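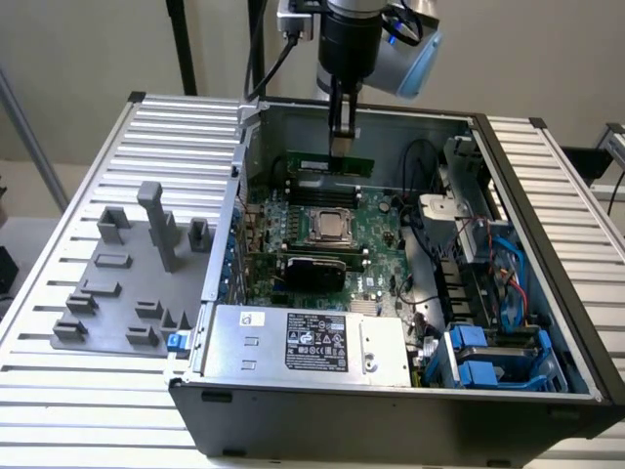
Durkstead Mathematics Seminar: November programme

The seminar meets on Wednesday at 16:15 in room 235 of the Nogueira Building. The speaker is Wanda Czarnecka, whose title is "Sparse rulers and difference bases". Tea is served outside the room from 15:45.

A sparse ruler is a ruler with some of its marks removed, such that every whole-number distance up to its length can still be measured between two of the marks that remain. A ruler of length six, for instance, needs only the marks 0, 1, 4 and 6. Finding the smallest set of marks for a given length is easy to state and slow to compute, and no simple formula is known. The talk will cover the standard constructions, the known lower bounds and the link with difference bases, with a short section on search methods for lengths up to 200. First-year algebra is enough to follow most of it.

Notes will be placed on the seminar page afterwards. Printed copies can be requested from the Saltell Library desk, extension 3064.

The problem sheet for the Unetti Prize is also out. Entries are open to all undergraduates, alone or in pairs. Solutions should be written by hand or typed, with full working, and the covering summary must not exceed 500 words. Question 4 has been corrected - the sum should start at n = 1, as the term at n = 0 is not defined. Anyone holding the earlier sheet should replace it.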